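Minutes of the Cable and Packing Area Meeting
Morberg, ground floor meeting room
4/7/22

Present: Alfredo Rivera (chair), Kusum Yadav, Ilse Prins, Geert Wuyts
Apologies: Marijke Van Rooij
Minutes: Ilse Prins

1. Minutes of the previous meeting

Accepted with one correction. Under item 4, "cable ties" should read "hook-and-loop straps". Plastic ties remain off the consumables list.

2. Stock position

Kusum reported 1,504 cables on the shelf after the January count, all types combined. The Tultero order takes 500 of these. The remaining stock covers the Agarwal order in full, provided the short power leads are not substituted for the long ones again.

Geert asked whether returned cables are included in the total. Kusum confirmed they are not. Returns are held in the gray bins under the window until tested and are entered in the stock sheet only after a pass.

Action: Kusum to add a separate line for returns to the stock sheet.

3. Coiling method

Discussion continued from the last meeting. Two methods are in use, over-under and plain wrap around the hand. Geert had compared both on the long leads. Plain wrap is faster at the bench but leaves a twist that shows up when the customer uncoils the lead. Over-under takes longer to learn.

Agreed: over-under for all leads above 6 feet. Either method may be used for shorter leads. Coil diameter to be set by the inner width of the carton — no coil is to be pressed in to fit.

Alfredo noted that straps are being placed over the connector on some coils. The strap goes on the side opposite the connector.

Action: Geert to write up the method on one sheet and post it at each bench.

4. Cartons

Skisten has quoted for a shallower carton. Ilse circulated the drawing. The carton holds 12 short coils in a single layer with a divider. Kusum asked for a sample before any order is placed, as the last divider bowed at the center. Price to be discussed with Marijke present.

Action: Ilse to request two samples from Skisten.
Deferred: carton order, to next meeting.

5. Work surfaces

The white tabletop was discussed. Black cable is easy to see against it, and Geert wants the same matte finish on the second bench. Alfredo would accept any pale finish that does not reflect the overhead lights.

Loosely coiled cable on a table is to be treated as unprocessed. It is not to be strapped or boxed until it has been recoiled by the agreed method and its connectors have been checked. Kusum objected that this adds handling for cables already tested. The chair noted the objection and the rule stands until the next review.

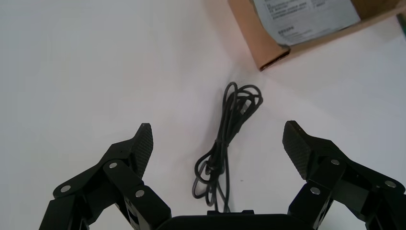

6. Labels

Labels are peeling from the thinner leads. Ilse proposed a flag label folded around the cable and stuck to itself. Agreed for trial on the Agarwal order only. Label text is unchanged: part number, length, test date.

Action: Ilse to order one roll of flag labels.

7. Any other business

Geert reported that the drawer holding the straps sticks. Alfredo will look at the runners.

Next meeting to be set once the Skisten samples have arrived. Marijke to be sent a copy of these minutes and the carton drawing.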